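Notes for the Trinavden beauty night, 20 minutes plus questions

Open with the Ulluvau serum. Ask who has bought it. Hands will go up. Ask who bought a second bottle, then wait.

The box says "visibly firmer skin in 4 weeks." Visible to whom? Read the small print aloud, slowly. It comes from a survey of 30 women who got the bottle free and were asked if they agreed. Agreeing is cheap. I would agree to plenty for a free bottle.

Next, Nulludley night cream. I used it on one side of my face for 3 weeks and plain drugstore lotion on the other. Friends guessed wrong about which side was which. Say clearly that one face proves very little, mine included.

Hegde lip oil: nice smell, fine product, silly price. Don't get stuck here. Last time I ranted about the applicator and ran over.

Words to be suspicious of: "clinically tested" (tested, and then what?), "clean," "up to." Skip "dermatologist approved" if time is short.

Sunscreen. This one I do believe in. Keep it brief, they've heard it.

If someone asks about retinol, say it has real research behind it and that it stings. Send medical questions to a doctor.

Finish on patch testing. Inside of the arm, one new thing at a time. Then questions.

Contact the author | Copyright, all rights reserved | Back to top
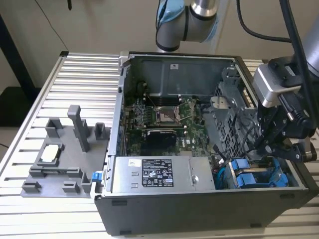 Open computer case, side panel off.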